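Control cabinet (door furniture)

From the Trernberg Handbook of Plant and Workshop Terms

The door furniture of a control cabinet is the collection of lamps, buttons, switches, meters, latches and labels fixed to the outside of an electrical enclosure. The electrical trade regards the door as the least interesting part of the cabinet. Everybody else regards it as the cabinet.

Colour

Cabinets are usually finished in light grey. Other colours are available from most makers and are ordered chiefly by people who have never had to match a replacement door. The grey varies between makers by just enough to show, and a long line-up bought over several budgets will display the full range.

Pilot lamps

Pilot lamps report the state of a circuit. Where three stand in a row across the top of an incoming section, they often indicate the three phases of the supply, and all three are expected to be lit together. Visitors trained on traffic lights find this upsetting.

Elsewhere on the door, local custom takes over. At many sites red means a breaker is closed and the equipment live, and green that it is open. At many other sites it is the reverse. Both schools consider the matter settled. The label plate under each lamp exists to resolve the question, and is engraved in letters suited to the size of the plate.

Push buttons and the emergency stop

Buttons are generally sold in 22 mm or 30 mm fittings, a distinction discovered after the holes are drilled. Start buttons are commonly green and stop buttons commonly red. The emergency stop has a large red mushroom head so that it may be struck with the palm, the elbow or, in narrow aisles, the backside. It latches when pressed and must be deliberately released, a step regularly left out of telephone fault reports.

Selector switches

A rotary selector chooses between modes such as local and remote. Its handle shows its position at a glance, provided the glance takes in the legend as well. The Hostusis pattern, a square plate with a lever handle, replaced a round knob at the Daltia pumping station after 35 years, and there are still operators there who reach for the knob.

Meters

The multifunction meter took over from a bank of separate dials. It will show voltage, current, power and a good deal more, one page at a time, the page wanted being the one just passed. The Lukáč 606, a popular unit of its day, had four buttons and around 10 menus, and its manual was kept inside the cabinet it was needed to open.

Warning signs

A lightning bolt in a triangle is understood nearly everywhere. Wording is added in the language of the site and sometimes a second one.

Typical layout
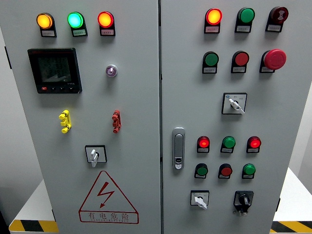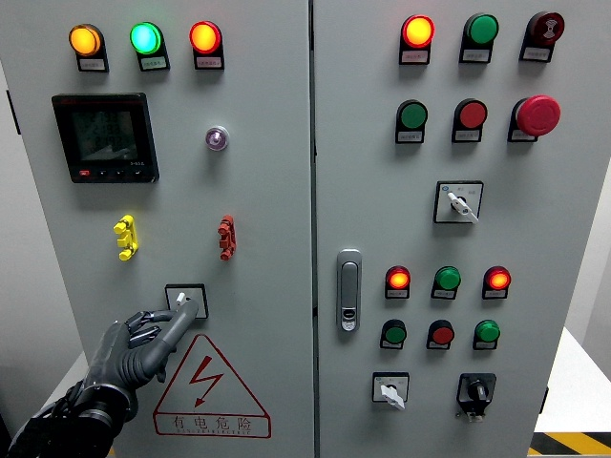
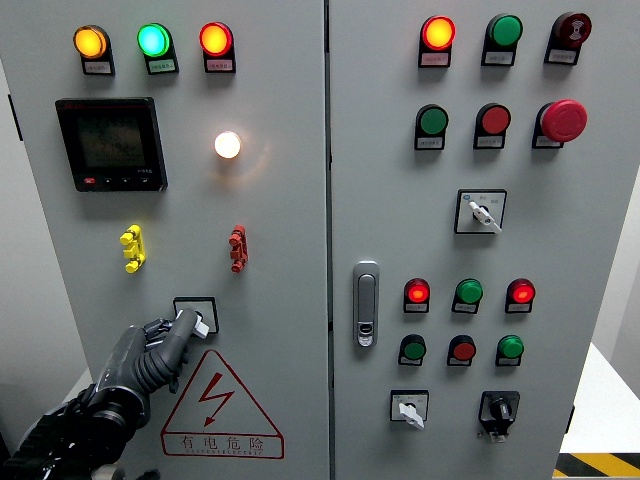 Double-door cabinet in light grey, with three lamps across the top of the left door and a power meter below the amber one.

Reader remarks

Daltia's operators were right about the knob, writes one reader, who would also like the entry to mention cleaning: solvent takes the lettering off an engraved plate's paint fill in a couple of wipes, and after that the whole row of buttons is folklore. A damp cloth is plenty. The same reader asks for a separate entry on door latches, and on where the keys go.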